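Gorkel Siten Wrist Brake Kit
Part 1846
For Siten bench arms, first and second series
Updated December 3, 2020

If you run a Siten arm for taking computers apart, this is the upgrade we'd like you to know about first. The new wrist brake holds the tool where it is when the power goes, and we are really pleased with how it came out!

The kit comes from a fault. In March one of our own arms lost its 24-volt supply in the middle of a memory job. The shoulder and elbow brakes closed as they should. The wrist brake was slow, and in that short gap the wrist sagged far enough for the gripper to come down on an open processor socket. The pins were bent and the board was scrap. No one was hurt, but Lucimara Guerra had been reaching for a tray on the same bench a moment earlier, so we logged it as a safety matter and stopped lifting over open cases until we understood it.

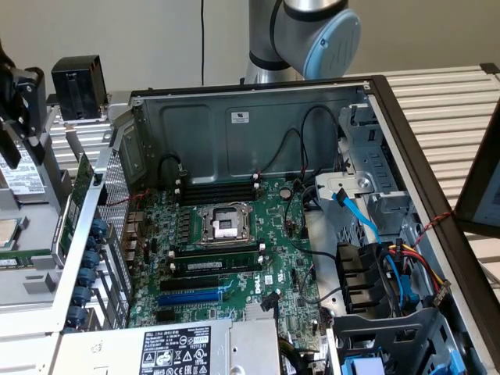 Senthil Palaniappan traced the delay to the brake spring. On the older wrists it loses tension with use, and a worn one can pass the morning self-test because the test is run with the wrist hanging straight down, where there is almost no load on it. Turn the wrist sideways with a tool on and you get a very different answer. (We had been reading that green light for a long time.)

The new brake has two springs in place of one, and either of them will hold the full rated load alone. The self-test now turns the wrist sideways before it checks anything, which adds a few seconds at startup and is well worth it.

In the box
Brake unit with both springs fitted
16 cap screws
Wrist gasket
Nazari controller update on a memory stick
Printed fitting guide

Fitting
Shut off and lock out the power, then support the wrist on a block before you loosen the old brake. It is the only thing holding the joint. Load the Nazari update before the first powered move. The old self-test does not know about the second spring and will report a fault.

Until your kit is fitted
Keep hands out from under the wrist whenever the arm is powered. Park the tool clear of the open case between picks. If you hear a click from the wrist after a stop, take the arm out of service and write to us.

Resesel arms use a different wrist and do not need this kit.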